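Previous | Next | Thread index | Date index | List home

[members-list] Reading room hours and the loan scheme
Posted by Fernanda Serrano, 21st April
Print this message | E-mail this message

Dear members,

I write in reply to the message from Mr Noh, which is quoted in part so that those who joined the list recently may follow the matter.

> Jae-in Noh wrote:
> The notice sent out in March says that the reading room at Baird House
> will close at five on weekdays during the shelving work. Several of us
> come after work and cannot arrive before then. May I ask whether a later
> evening could be kept, even if only once a week? I would also like to
> know whether books already on loan from the Pernano collection must be
> brought back before the work begins. The notice does not say.

On the first point, the library office has looked again at the hours. The reading room will remain open until 8 on Thursdays for as long as the work lasts. Entry on those evenings will be by the side door in Dondero Lane. Members should bring their cards, as the front desk will not be staffed after five and the door will be answered by the duty librarian.

On the second point, books from the Pernano collection which are already on loan may be kept until their usual date of return. No new loans will be made from that collection until the shelves have been refilled. The collection holds 3000 volumes, and it will be moved in lots of 200, beginning with local history and ending with the bound journals. Members who need a particular title should write to Ms Rebelo, who will say whether it has been moved and when it may next be consulted.
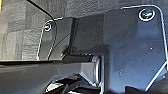 The large atlases will not leave the building. They will be kept flat in the map room and may be seen by appointment, with one day's notice. The same applies to the parish registers on film, although the older of the two readers is awaiting a new lamp and should not be relied upon.

Members have also asked about the yearly limit on copying. This remains at 100 pages for each member and is not affected by the work. Copies ordered by post should be requested on the usual form, a fresh supply of which is held at the desk.

Two corrections to the notice sent in March are needed. The telephone extension given for the map room was that of the office. In addition, the talk by Danica Kneževič on river trade will be held in the upper hall, and not in the reading room as printed. Tickets already issued remain valid.

Questions about loans should be sent to Lurdes Rebelo. Questions about the building should be sent to Nelly Condori. Replies to this message go to the whole list.

Yours faithfully,

Fernanda Serrano
Library Secretary

Print this message | E-mail this message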